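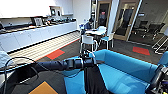 Storage and coats in a shared office break area, what works?

Posted in: Office and Workplace > Fit-out and Furniture
Asked January 14, 2021
727 views, 2 answers accepted by asker

We have a break area at the Trurska building with a bright blue sofa, dark grey carpet with a bit of orange in it, a table and the kitchen counter behind. I have been asked to sort out two things before people start using it more.

First, the sofa. The seat gets marked and I don't know whether I can use an ordinary upholstery cleaner on it or if I need to get someone in. There is no care tag that I can find. The colour is a strong sky blue and I am worried about leaving a pale patch.

Second, coats and personal stuff. There is a narrow white wardrobe compartment and everyone wants to use it. At the moment it has clothes on hangers, a stool on the floor and a basket of toiletries beside it. I want to keep it usable without buying a whole new unit. Budget is $200 for everything, cleaning included.

What would you do?

Answer 1

Look for the tag first. Unzip a seat cushion if it has a zip, or tip the sofa forward and look at the fabric underneath. You want a letter code. W means water-based cleaner is fine, S means solvent only, WS means either, X means vacuum only. If it is X, call a cleaner and don't touch it yourself.

If there is really no tag, ring whoever sold it. Ours came from Gaston and they looked up the fabric from the invoice number in a couple of minutes.

For testing, pick a spot low on the back. Use a white cloth, dab, leave it overnight and look at it in daylight. If blue comes off on the cloth, stop. Clean a whole seat panel from seam to seam and you won't get a ring in the middle of it. Don't soak it. The foam takes days to dry and it will smell.

Vacuum it once a week with the brush head. That did more for ours than any cleaner.

Answer 2

I'll leave the sofa, the other answer covers it. On the wardrobe:

A narrow compartment will hold fewer coats than people think. Winter coats especially. Put a freestanding rack near the door for daily coats and keep the wardrobe for things that stay at work, like a spare shirt or something dressy. We paid $100 for a decent metal rack and it has been fine since August.

Inside the wardrobe, use the height. The hooks up top should take the long things. Lower hooks, if you have them, are good for bags or an umbrella. Thin hangers take up less room than the moulded plastic ones, but they do bend under a heavy coat.

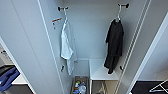 Where should the toiletries go if there is no bathroom cupboard?

In the bottom of the wardrobe, in a basket small enough to lift out with one hand. Go through it at the end of each month and throw out anything empty or leaking. Put names on anything people want kept to themselves. Deodorant and hand cream are fine in there, but I would keep nail polish remover out of it, as the smell gets into clothes.

As for the stool, keep it if people change their shoes there. Otherwise move it out and you get the floor back for boots. A boot tray is worth having in winter. Measure the floor first, ours was too wide by 2 cm and had to go back.

Comment from asker

Thanks both. Found the code on the underside of the sofa, it is W, so I will try it on the back first. The rack is a good idea. Cherkaoui has one in stock that fits the budget, and I might get a second basket while I am there.

Comment

Check the rack has feet that won't catch on carpet tiles. The one at our Dindudton office lifts the corner of a tile every time someone moves it.

Related questions
How do I get coffee out of a fabric office chair?
Replacing single carpet tiles, same batch or not?
Hooks on a thin wardrobe wall, what fixings?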